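Lellar Workroom: Gallery of Surfaces and Colors

Welcome to the gallery page of our workroom in Dudow. Many visitors write to us and ask how the room looks now, after the painting and the new tops. So I put together a small gallery. We are still adding to it during October, please come back if you like this kind of thing.

A few words about the room first. It is 22 feet long and it has 2 windows, both on the north side. The light is soft almost the whole day, and this is good for sorting and for small repairs. In the afternoon it becomes a little blue. We did not want bright white tops, as they make the eyes tired after some hours. We looked at many samples, and at the end we chose greens and grays.

The paint for the walls is from Brirkari, shade number 1162. On the paper card it looked much darker than it does on the wall. We needed two coats near the door and three coats behind the shelves, where the old yellow was coming through. If you plan to use the same shade, I advise to paint one square first and wait until the next morning.

The shelves came from the old Okafor store, which gave them away when it moved to a smaller place. We cleaned them with warm water and soap and changed the screws. They are not beautiful, but they are strong and they hold the boxes with thread, buttons, hooks and paper.

For cleaning the tops we use a cotton cloth and very little water. Please do not bring strong cleaners from home, they leave marks that do not go away. Cups and bottles stay on the shelf by the door.

Now the picture. Click on it to see it larger. 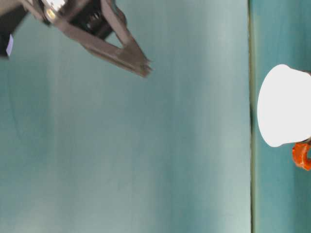

Teal-green, smooth and matt. The left half is cooler and more blue, and a wide, lighter band runs through the right of center.

I like this color more every month. It changes with the hour, and small light things are easy to find on it.

Next on this page: the shelves, the drawer labels and the corner for paper. You may use the picture for your own page if you write Lellar Workroom, Dudow under it. For prints we ask 100 for the set, postage is included.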